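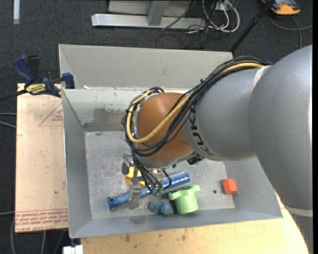 Modul Produktionswirtschaft II / Skript, Kapitel 6

Kennzahlen im Lager und was sie verschweigen

Wer in ein Unternehmen kommt, bekommt in der ersten Woche eine Tafel mit Kennzahlen gezeigt. Umschlagshäufigkeit, Servicegrad, Reichweite, Lagerkosten je Position. Die Werte sind meistens gut, sonst hingen sie nicht im Eingang. Dieses Kapitel behandelt die gängigen Größen und ihre Berechnung, vor allem aber die Frage, wie viel man ihnen glauben darf.

6.1 Umschlagshäufigkeit

Definition: Jahresverbrauch geteilt durch den durchschnittlichen Lagerbestand, beides zu Einstandspreisen. Wer im Zähler den Umsatz zu Verkaufspreisen einsetzt, bekommt eine schönere Zahl und einen Rechenfehler. In Geschäftsberichten kommt das häufiger vor, als man annehmen sollte.

Das eigentliche Problem steckt im Nenner. Der Durchschnittsbestand wird oft aus Anfangs- und Endbestand gebildet, also aus zwei Stichtagen. Unser Übungsfall, der Ersatzteilhändler Paredes, räumt sein Lager vor dem Bilanzstichtag regelmäßig leer und füllt es danach wieder auf. Die ausgewiesene Umschlagshäufigkeit liegt bei 18. Rechnet man mit Monatsendbeständen, bleibt etwas weniger als die Hälfte übrig. Gelogen hat bei Paredes keiner, die Formel wurde korrekt angewendet.

Merke: Ohne Angabe, wie der Durchschnitt gebildet wurde, ist die Kennzahl nicht vergleichbar. Auch nicht mit dem Vorjahr.

6.2 Servicegrad

Hier gehen mindestens zwei Begriffe durcheinander.

Alpha-Servicegrad: Wahrscheinlichkeit, dass in einer Periode der gesamte Bedarf aus dem Lager gedeckt wird.
Beta-Servicegrad: Anteil der Bedarfsmenge, der sofort geliefert wird.

Beispiel Zilto: In einem Monat werden 3.000 Stück eines Artikels nachgefragt, 352 davon können nicht sofort geliefert werden. Der Beta-Servicegrad beträgt 88,3 Prozent. Nach der Alpha-Definition zählt derselbe Monat schlicht als Fehlperiode. Welche der beiden Zahlen im Vertriebsprospekt steht, dürfen Sie raten.

Dazu kommt die Frage, was überhaupt als Bedarf erfasst wird. Kunden, die anrufen, hören, dass nichts da ist, und wieder auflegen, tauchen in vielen Systemen nicht auf. Ein chronisch leeres Lager kann so auf einen erstaunlich guten Servicegrad kommen – es werden nur noch die Bestellungen gezählt, die man bedienen konnte.

6.3 ABC-Analyse

Das Verfahren ist aus dem ersten Semester bekannt: Artikel nach Verbrauchswert sortieren, Anteile kumulieren, Klassen bilden. Die Grenzen (80/15/5) sind Konvention. Es gibt keine Theorie, aus der sie folgen, auch wenn manche Lehrbücher so tun.

Im Fall Adosham umfasst das Sortiment 394 Artikel. Ein Teil der C-Artikel besteht aus Dichtungen und Sicherungsringen für wenige Cent, ohne die die Montage steht. Die ABC-Analyse rät bei C-Artikeln zu wenig Aufmerksamkeit. Fehlteilkosten kennt sie nicht. Die Ergänzung um XYZ-Klassen (Regelmäßigkeit des Verbrauchs) hilft etwas, beantwortet diese Frage aber auch nicht.

6.4 Reichweite und Sicherheitsbestand

Reichweite = aktueller Bestand / durchschnittlicher Tagesverbrauch. Brauchbar, solange der Verbrauch halbwegs gleichmäßig ist. Bei Saisonware ist die Kennzahl im August eine andere Aussage als im Winter, auch wenn derselbe Wert herauskommt.

Zum Sicherheitsbestand: Die Standardformel (Sicherheitsfaktor mal Standardabweichung mal Wurzel der Wiederbeschaffungszeit) setzt unabhängige, normalverteilte Nachfrage und eine feste Lieferzeit voraus. Prüfen Sie diese Annahmen, bevor Sie drei Nachkommastellen angeben. Bei Prester war die Nachfrage zwar brauchbar verteilt, die Lieferzeit schwankte aber zwischen einer und sechs Wochen. Damit war die Rechnung hinfällig.

Aufgaben zur Übung am Donnerstag

1. Berechnen Sie für Paredes den Durchschnittsbestand nach beiden Methoden (Tabelle im Anhang).
2. Formulieren Sie für Zilto einen Satz zum Servicegrad, der richtig ist und trotzdem in die Irre führt.
3. Welche Daten fehlen bei Adosham, um Fehlteilkosten zu schätzen?

Weitere Unterlagen zum Modul
Kapitel 4: Losgrößen und Bestellpolitik
Kapitel 5: Prognoseverfahren
Kapitel 7: Kommissionierung und Wegezeiten
Anhang: Datentabellen Paredes und Prester
Formelsammlung (Stand August)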